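Dradel publishes set-up and care guide for its small feeder cell

Vurkilstead, Jan 10, 2018 – Dradel, a maker of small automation cells for workshops and training rooms, has today published a new guide for owners of its Loririne cell. The guide explains how to set up the cell, how to keep it in good order, and what to check when the arm begins to miss parts. It is free for all owners and can be asked for by e-mail or collected at the Dradel office in Vurkilstead.

The Loririne is a table-top cell. It has one robotic arm with a parallel gripper, one round parts feeder with its own control box, and one plastic bin for the finished parts. It was first delivered to customers in July. After the first months of use, the service team at Dradel saw that most of the calls it received concerned the set-up and very few concerned a broken part. The feeder had been moved a little, or the gripper had been changed and the heights were not taught again.

"Our customers are good mechanics, but many of them have never worked with a robot before," says Rekha Poduval, head of service at Dradel. "They asked us for something they can read while standing at the table. The old manual has many pages on the software and only 2 pages on the feeder, and the feeder is the part which people touch every day."

What the guide contains

The guide has nine chapters. The first six follow the order in which the work should be done on a new cell, from placing the table to the first slow run. The last three are for the cell which is already in use, and they cover cleaning, small repairs and the change to a different part.

The chapter on placing the table is longer than some readers may expect. Dradel asks that the table stands level and that all its feet carry weight. The arm should be fixed on its mounting base before anything else is put on the table. The bolts are tightened crosswise and then checked again after the first day of work. Only after this should the feeder be put in its place.

The feeder and the arm must be taught together. If the feeder is turned even by a small angle, the arm will still go to the old positions, and the fingers can touch the rim of the tray. The guide therefore asks the owner to mark the position of the feeder on the table with tape or a pen. When the feeder is taken away for cleaning, it can then be put back in the same place, but a slow test run is still needed.

The control box should be on the side where the operator stands, with its vents free. Cables and connectors should not lie under the bin or in the path of the arm.

Checking the pick height

The guide gives much attention to the height of the gripper above the tray. Many owners teach the pick position with one part only, and later they find that the arm reaches the near side of the tray well and the far side badly. Dradel now recommends placing parts by hand on all sides of the tray, near the rim, and bringing the gripper slowly over each of them. The work is done in this order:

1. Stop the feeder and switch the arm to slow mode.

2. Take all parts out of the tray and wipe the floor of the tray with a dry cloth.

3. Put the bin in the place where it will stand during work, and make sure that it is empty.

4. Put six cups in the tray in a loose ring, with the open end up. Leave the fingers of the gripper slightly open and move the arm until they point down above the back edge of the tray. Look from the side that the fingers are free of the rim. 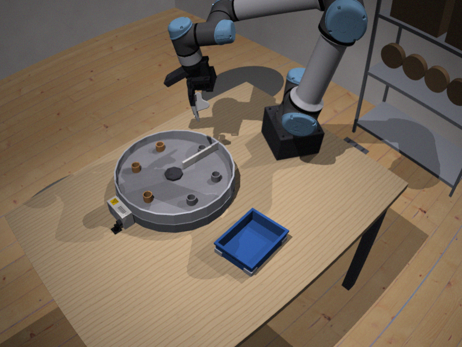 5. Lower the gripper over the first cup, save the height, and go up again before moving to the next one. Do not move sideways while the fingers are low.

6. When all the cups are taught, run the full cycle once in slow mode with a hand near the stop button.

Regular care

For the fingers of the gripper, Dradel advises a check after every 4,000 picks. If the tips are worn on one side, both fingers should be changed at the same time, and the heights must be taught again. The joint caps of the arm can be cleaned with a damp cloth, but no oil or spray should be used on them. The warning label on the control box must stay readable, and a new one can be ordered without cost.

Repairs inside the control box are not described in the guide. This work should be left to Dradel or to its service partner Rao, which also keeps spare feeders for customers who cannot wait for a repair.

"I would like that people write to us when a step is not clear," Rekha Poduval adds. "We will correct the text and send the new pages to everybody who has the guide."

How to receive the guide

Owners should write to the service team and give the serial number of their cell. New cells will be delivered with a printed copy.

Press contact: Rekha Poduval, Dradel, Vurkilstead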